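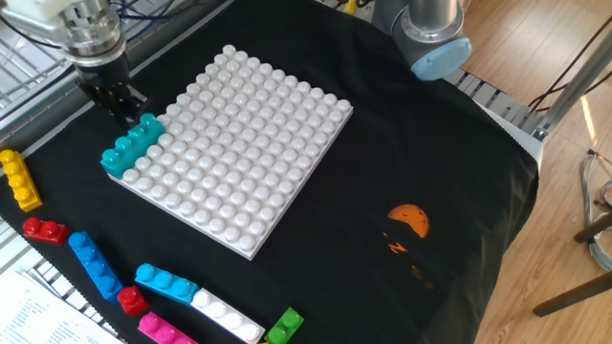

Large bricks and baseplates: frequently asked questions

These answers cover the large-format brick sets held at Burcombe and Norkden. Questions about small-format bricks are on a separate page.

What is in a standard set?

A standard set is 84 bricks, one white square baseplate and one black cloth. The bricks come in mixed colors: red, yellow, green, white, teal, magenta pink and several blues. The number of each color varies between sets, and the color count is written on the inside of the box lid. Sets made up before the Praser boxes came into use have a paper slip instead.

Which brick shapes are used?

Three basic shapes:

Two-stud brick. One row of two studs. The smallest piece in the set.
Four-stud square. Two studs by two. Usually the most numerous piece.
Four-stud long. One row of four. Useful for tying two stacks together.

A few sets also have a two-by-four brick, with two rows of four studs. Descriptions in the booking list give the short side first, so a long brick is written 1x4 and a square one 2x2.

Do all the bricks fit all the baseplates?

Yes, as long as both are large format. Stud spacing is the same across the Burcombe and Norkden sets. Older plates grip more tightly than newer ones, and a brick can feel as if it does not fit when it is only stiff. Line up one end over the studs, lower the other end, then press down over each stud in turn.

Small-format bricks should not be forced onto a large plate. They will hold in some positions but they mark the sides of the studs.

Can a brick hang over the edge of the plate?

It can, provided at least one full row of its studs is over the plate. Overhanging bricks are weaker than they look when pushed from above. If the next layer is going to sit on the overhang, tie it back with a 1x4.

A brick that overhangs by less than one stud is not seated. It is resting on the studs or beside them. Lift it off and set it again.

Why is there a black cloth?

It keeps bricks from sliding on a hard table, and it makes the edge of the white plate easy to find. Light colors stand out well on it. Dark blue is the hardest color to pick out at the end of a session, so run a hand over the cloth before folding it.

The cloth should lie flat under the whole plate. A fold under one corner lets the plate rock, and bricks on that side will come loose when pressed.

Does the plate need to be square to the table?

No. Turning it so that one corner points toward the builder is common and gives easier reach to two sides at once. What matters is that it does not move between layers. If instructions refer to left and right, set the plate in its final position before starting.

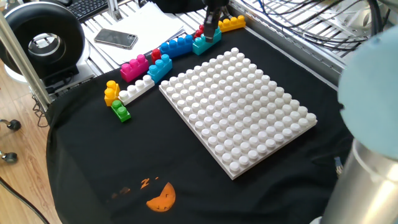 How should loose bricks be laid out before building?

For guided builds, set the bricks out in an arc along one side of the plate, close enough to reach but not touching it. Leave the other sides clear. Pieces in the arc do not need to be in color order, though long bricks are easier to lift if their ends are free. Small bricks placed behind tall ones get lost, and this is the usual cause of a "missing" red.

For free building, a scattered pile is fine. Keep it to one side of the cloth.

Should bricks be placed studs up?

For guided builds, yes. Bricks lying on a side or standing on end have to be turned before they can be used, which slows the first few steps. Hòa Ông's sheet for the Khondokar exercises allows one brick on end as a deliberate variation. It is marked on the sheet where it applies.

How many bricks should be out at once?

For a first build, 9 or 10. For a full-plate build, 34 is a practical limit on the standard cloth; beyond that, pieces start to go off the edge. The rest stay in the box with the lid on.

What height should the table be?

Any stable table will do. Check for wobble before laying the cloth, and make sure the cloth does not hang where a sleeve or a chair back can catch it. Keep printed sheets off the cloth. A corner of paper trapped under the plate has the same effect as a fold.

How are two stuck bricks separated?

Hold the lower brick and rock the upper one along its long side. Do not use a blade or a screwdriver. If a brick is stuck to the plate, flex the plate very slightly from below, near the brick. Pairs that will not come apart go back in the box as they are, with a note.

How are the sets cleaned?

Warm water and a little dish soap, then air drying with the studs facing down. The dishwasher is not suitable – plates can warp enough to lose their grip at the corners. Cloths are washed separately and must be fully dry before they go back in the box.

The white plate shows glare under a bright lamp. This is sometimes reported as a stain or a faded edge. Look at the plate from the other side before reporting it.

What should a table look like before a guided build starts?

Cloth flat, plate clear, bricks along one side.

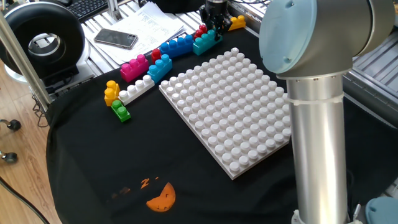
Bare baseplate with the blocks set out along its upper-left side.

What if a brick is missing on return?

Write the color and shape on the return card, for example "green, two-stud". Up to 3 missing bricks are replaced from the spares drawer with no further action. For more than that, contact Ngân Từ at Norkden with the set number from the lid.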